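1/
说一下十月那次夹爪故障。前面有几位同行私信问过,一直没空写,现在复盘做完了,分几条发。

2/
背景:我们组在做叠衣服,双臂,每只手腕上一个小相机,末端是两指平行夹爪。项目内部叫Kevari。T恤和毛巾已经比较稳定,十月开始加牛仔裤。牛仔裤重、硬、厚,接缝的地方尤其厚,跟毛巾完全不是一回事。

3/
流程是先把裤子从料堆里提起来,找腰头,两只手各捏一边,抖开,铺平,对折。出事的是“捏腰头”这一步。

4/
那天下午在跑一组连续测试,计划300次抓取。前面一直没什么大问题,有几次捏空,重试之后都过去了。Booker Rosenthal在操作台,我在旁边记日志。

5/
跑到一条带织带腰带的裤子。按规定测试衣物要先把腰带抽掉,这条没抽。责任在我,备料单是我签的,我只核对了尺码和数量,没把裤子一条条拎起来看。

6/
右臂去捏后腰,夹到的是裤耳附近,织带也一起夹进去了。夹爪闭合到一半停住,力反馈显示已经夹紧,于是状态机判定抓取成功,进入提升。

7/
提升过程中,带扣的一个棱角滑进了指尖和指座之间的缝里。我们后来在实验室手动复现过,角度对了就能卡进去,很紧,用手拔不出来。
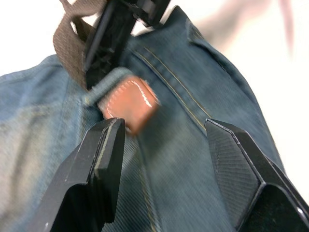

8/
接下来才是麻烦的部分。铺平之后程序发“张开”指令,手指没动。正常情况下驱动器应该报堵转,然后整个手臂停下来。但是它没报。

9/
没报的原因查了两天。夹爪固件里堵转判断有两个条件,电流超过阈值,并且持续时间够长。十月初我们为了处理厚接缝,把闭合方向的持续时间调长了,免得一夹到厚的地方就误报。改的人以为只改了闭合方向,其实张开方向读的是同一个参数。

10/
改的人也是我。提交说明里写的是“放宽闭合堵转判定”,评审的人看了说明,没看参数在哪几个地方被引用。

11/
所以实际发生的情况是:张开指令超时,上层认为“已张开”,手臂按原计划后撤。裤子跟着被拖走,左臂那边还夹着另一头。

12/
两只手臂隔着一条裤子对拉。牛仔布不会断,也几乎没有弹性,力全部到了手腕上。右腕的力矩传感器读数一直往上走,到57牛米才触发本体的保护性停机。我们给布料任务设的软件上限是20,这一层当时也没起作用,后面说。

13/
Booker在停机之前就拍了急停,日志里急停信号比保护性停机早26毫秒。没有人受伤,两个人都在围栏外面。

14/
损失:右侧指座裂了一道,腕部相机支架弯了,力矩传感器需要返厂标定。裤子倒是没破,一个裤耳脱线。

15/
说一下20那个上限为什么没生效。这个检查写在任务层的循环里,每个动作阶段开始时采样一次,阶段中间不看。对拉发生在一个后撤阶段的中间,所以采样的时候读数还是正常的,等下一次采样已经停机了。

16/
这一条最不应该。毛巾和T恤拉不出这么大的力,所以写得不对也一直没暴露。换了衣物种类,安全检查应该重新过一遍,我们没有过。

17/
急停之后的处理也有问题。急停断了动力,夹爪是自锁的,裤子还挂在两只手之间,绷着。当时有人想直接伸手去解,被Rosalía Segura拦下了。绷紧的状态下如果一侧突然松脱,手臂和布都可能弹过来。

18/
她的做法是先用吊带把两条手臂都托住,然后手动释放左侧夹爪,让布松下来,最后再处理卡住的右侧。右侧是拆了指尖才取出来的,四颗螺丝。整个过程不快,但我觉得顺序是对的,现在已经写进操作规程。

19/
改了哪些东西,列一下:

堵转参数按方向拆开,张开和闭合各用各的。
张开之后必须读手指实际位置,到位才允许后撤,超时就停,不再默认成功。
力矩上限挪到控制器的实时循环里,每个周期都查。
双臂同时夹着一件衣物时,任何一侧要移动,先确认另一侧的状态。
备料改成两个人核对,腰带、钥匙扣、别针、口袋里的东西都要清掉。

20/
硬件上,指座换成了Dristetti那边新出的一版,指尖和指座之间的缝用一圈软垫封住了。我们拿同一个带扣反复往里塞,目前没有再卡进去。软垫会磨损,多久换一次还不知道,先按每周检查来做。

21/
有人可能会问,为什么不让视觉去识别腰带。在做,但是我不想把它当成安全措施。手臂一动,腕部相机的画面就糊,近距离看深色的带扣和裤耳并不好分。识别可以减少发生的次数,兜底还是要靠力和位置。

22/
也考虑过换成断电即松的夹爪。Requena那边的同事用的就是这种,他们的问题是断电会掉东西,布料掉了倒无所谓。我们的台子还要给别的任务用,有重物,所以暂时没换。这个还在讨论。

23/
恢复测试是从低速开始的,先单臂,再双臂,最后才加牛仔裤。带腰带的情况单独做了一组,专门验证卡住以后能不能停。能停,力矩没有超过上限。

24/
复盘报告2020年12月归档,内部的同事去Cirnudden的文档库里找,标题带“张开未到位”的那份。外部的朋友需要参数表可以私信我,固件代码发不了。

25/
最后补一句给同样在做布料的:去搜一下自己的代码里,有没有哪个地方是发了张开指令、等一段时间、然后就当它张开了。我们搜出来三处,另外两处也改了。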